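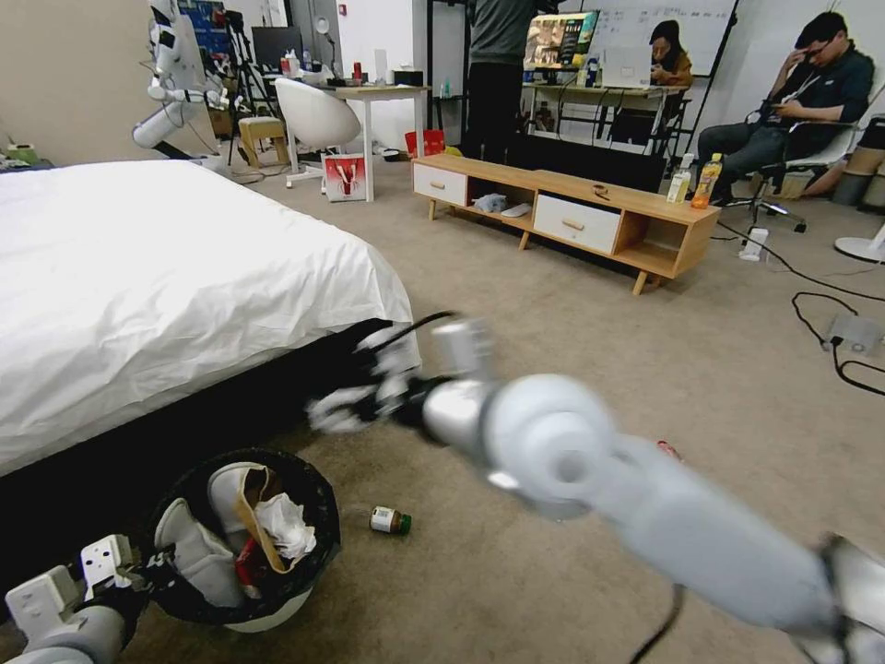

4.2 What the bin weights can and cannot tell us

The claim that guests throw away less when they are asked to sort their rubbish rests on very little. Most of the papers we reviewed go back to the same source, the Pavport trial, in which 15 guest houses put a printed card in each bedroom and weighed the waste at the end of every stay. The trial reported a clear fall in mixed waste. We have tried to rebuild that result from the published tables and could not do so.

The first difficulty is the number of stays. The summary gives 1,644, but the tables of weights cover only 1,033. Osagie, who reviewed the data for Stustell, suggests that the missing stays were one-night visits with nothing to weigh. That may be so, but a bin with nothing in it is a result, and leaving it out raises the average. If more of these stays were dropped before the cards went up than after, the effect would shrink. If it was the other way round, it would grow. The paper does not say which, and our letter to the authors in May had not been answered when this section was closed on 9 December 2020.

The second difficulty is weight itself. Bedroom waste is mostly light and bulky. A small bin can be stuffed with tissue and a paper bag, as in the black one in Figure 3, and still weigh less than a single glass bottle. A guest who carries one bottle down to the hall will appear to have changed their habits a great deal, while a guest who stops using paper cups will hardly appear at all. Chamoun's method, which records volume as well as weight, was available at the time and would have helped. It was turned down as too slow for cleaning staff, a fair worry, though no timings are given.

Third, the cards were put up by the owners, who also did the weighing. We do not suggest that anyone cheated. People who have agreed to take part in a recycling trial are likely to mention it at breakfast, and a guest who has been told about the trial in person has had something quite different from a card. The follow-up study, using the Jisis forms, repeated this arrangement and so repeated the problem. Its larger sample (up to 3,000 stays, depending on how part-weeks are treated) does nothing to fix it.

We have therefore left both studies out of the pooled estimate in Section 5 and report them separately. Readers who think this too strict can add them back using the figures in the appendix. Doing so moves the estimate in favour of the cards, but the range still includes no effect at all.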